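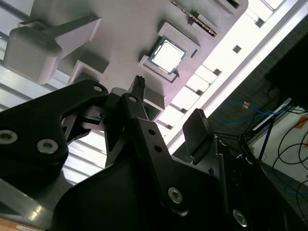

Open lab at Drencombe: the chip that got away

I went to the Drencombe open lab on 02/05/2023 with low expectations, mostly because the invitation used the word "effortless" twice. The project is called Drememis. A robot arm takes the processor out of a desktop computer and parks it in a holder on a gray fixture plate, and at some later point puts it back. The software comes from a small outfit called Clastoseo.

Ívar Arnardóttir ran our tour and was a good deal more careful than the invitation. The rig had a fault in May of last year and the group has been picking at it ever since. A chip slid out of the fingers between the holder and the case and landed on its edge. The arm didn't notice. It carried on to the socket, went through the whole placing move with nothing in its grip, and logged the run as a success.

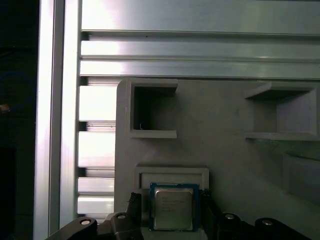
I asked how many other runs had been logged that way. They went back through 1,851 records and found 62 where the gripper had closed further than a chip would allow. Every one had been marked as good. So the success rate on the poster in the hallway was wrong, and when I walked past it on the way out it was still hanging there.

The cause, as they tell it, is dull. The check looked at whether the fingers had reached their closing command, and empty fingers reach it very nicely. Grip force was set low to protect the edges of the chip. One finger has a ribbed tip and the other a flat pad, and a chip picked up at a slant can creep between them. I would have liked to see a slip test. They had a slide about one.
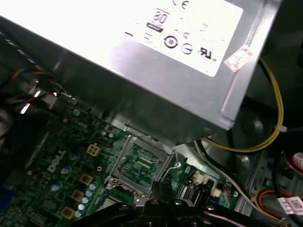

What about the socket?

My bigger worry was the board. Drop a processor on a tabletop and you may get away with it. Drop it on an open socket, or push a metal finger down into one, and you can ruin the whole machine. The old program had no limit on downward force for the last part of the move. Ívar said so plainly when asked, though it wasn't in the talk.

There is a limit now, and the arm is supposed to stop and wait for a person if it trips. It also measures the finger gap after each pick, again above the case, and once more before letting go.
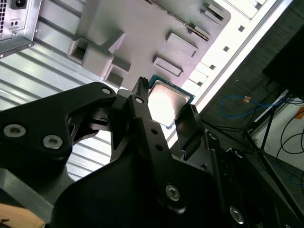

Egger, the visitor next to me, wanted to know if those checks had been tried with the chip missing on purpose. They have, 55 times, and the arm stopped each time. Fine, but a missing chip is the easy case. A chip that has turned a little in the fingers leaves a gap that can look right and still go down crooked. For that they rely on a camera, and bare metal under bright light is a hard thing for a camera to read. The answer I got was that they are "looking at the lighting."

The next target is 1,000 runs without a false success. I asked who would be checking the log against the actual chips, and was told the software would do most of it. I have asked for the spot checks to be done by hand and the numbers sent round. Coffee was in the hallway, under the poster.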